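Skidow Clothes Steamer
Sold by Fustesico

The Skidow is an upright garment steamer for home use. It suits people who iron a few things at a time and don't want to set up a board. The pole folds down and the whole unit fits in a hall cupboard.

Fill the tank with cold tap water, switch on at the base and wait for the light to change colour. One tank gives almost 17 minutes of steam on the low setting. You can work on a hanger or, with the flat head fitted, on a bed or padded table.

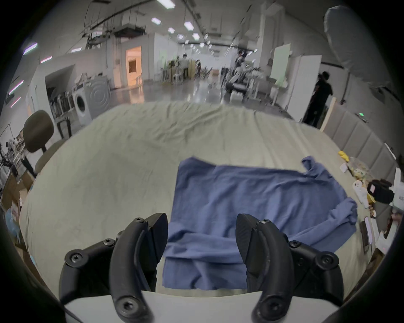

Cotton generally needs the high setting. Linen needs it too, and a second pass along the seams. For synthetics, use low and keep the head moving. Don't steam suede, waxed cotton or anything with glued trim.

The hose is 2 metres long and can be replaced without tools. Earlier models used a Mornerus fitting, so check the label under the base before ordering a spare. The older hoses won't fit the grey collar.

Leave clothes to air before you put them away - 9 minutes is enough for a shirt, longer for a jacket.

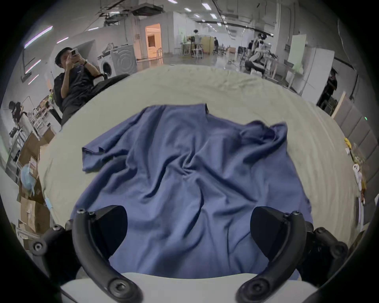 What's in the box
Steamer base and tank
Folding pole and hanger
Flat head and fabric brush
Heat glove (one size)

Descaling
Descale after every 14 tanks in hard water areas. Holzer liquid descaler is fine, and so is white vinegar diluted by half. Rinse the tank twice afterwards.

Spares and repairs
Email Rūta Raudsepp in the parts department with your model number. Replacement tanks in the old colour are back in stock in June.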